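# How do I get a copy of the police report after a fight at a street festival?

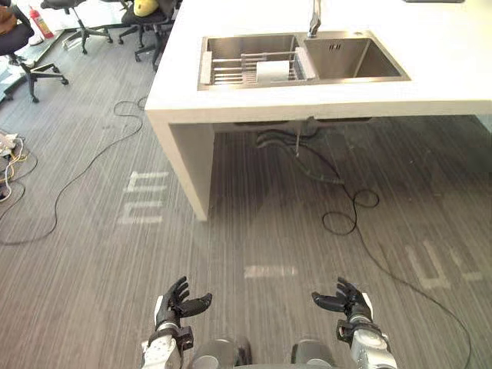
**Category: Police & Public Safety > Records and Reports**

My son (he is 17) got hit in the face during a fight that broke out near the food stands at our town's street festival. He was not part of it. He was in line with two friends when a group started shoving and one of them swung at the wrong person. An officer took his name and a short statement, gave him a card with a report number on it, and told him to go get checked out. He has a chipped tooth and needed stitches.

That was in August. The dental office wants payment and our insurance wants a police report before they decide anything. I called the station and was told the report is "not available for release." When I asked why, the person said to file a records request and hung up. I did that through the website 32 days ago and have heard nothing except an automatic email.

What I want to know:

- Can they refuse to give me the report if my son is the victim?
- Does it matter that some of the people involved were minors?
- Is there anybody above the records desk I can call?

I am not trying to get anybody's name to go after them. I just need something on paper for the insurance company. The festival had its own security (Harms, they wore yellow shirts) and one of their guards was standing right there. I don't know if they would have written anything down.

Posted by **Maëlle Morin**

---

**Irén Fekete**

I worked at a records counter for a good while, different department from yours, so the details may not match. State law decides most of this and you didn't say what state you are in.

In most places there are two things people call "the report." One is the face sheet or incident report, a page or two with the date, location, type of call, report number and a short summary. The other is the full file, with witness statements, the officer's narrative and any photos or video. While a case is open the full file is usually held back. The short one can often be released even then, with some names blacked out. If your request said "the police report" and nothing more, the clerk may have treated it as a request for the whole file and put it on hold.

I would send a new request worded like this:

> I am the parent of a minor victim in report number (number). I am requesting the incident report or face sheet only, with any redactions required by law. It is needed for an insurance claim.

Attach a copy of your ID and something that shows you are his parent. A birth certificate is fine. Leave the first request open, don't withdraw it.

On the minors: yes, it matters. Names of juvenile suspects are normally removed, and in some states anything that would identify them comes out too. That can slow things down, as a person has to go through it line by line. It should not stop you from getting the part about your own son.

Many states give the agency a set number of business days to answer. Where I was it was 10, and they could extend it if they told you in writing. Look up the public records law for your state and see what the number is. If they are past it, write to the records supervisor and put the date of your first request in the first sentence. Written is better than a phone call.

Also ask the insurance company if they will take a letter confirming that a report exists. We used to print those at the counter in 2 minutes. Plenty of claims went through on that.

One more thing. Most states have a crime victim compensation program that can pay medical and dental bills insurance won't cover. There is a filing deadline, and for some programs the victim has to have reported it to police, which he did. Call the prosecutor's office and ask for the victim advocate. They can sometimes get the report moving too.

---

**Leonie Grube**

They always say it's under investigation. My car was hit in a parking lot and it took 62 days and I had to go down there in person three times. Go in person. Go in the morning.

---

**Sieglinde Fröhlich**

Agree with Irén about the short report. I'd add the security company. Guards at events normally have to fill out an incident log, and a copy often goes to whoever runs the festival. It is a private company so public records law usually doesn't cover them directly, but if the town hired them, the town may have a copy, and that copy can be requested from the town clerk. Ask for the log for that date and location.

Do it soon. Video especially gets recorded over, sometimes in a few weeks, so it may be gone already. Paper logs tend to be kept longer.

Keep the ER discharge papers and the dentist's notes together with the card the officer gave him. If the card has the officer's name on it, you can leave that officer a message at the station and ask what the status of the case is.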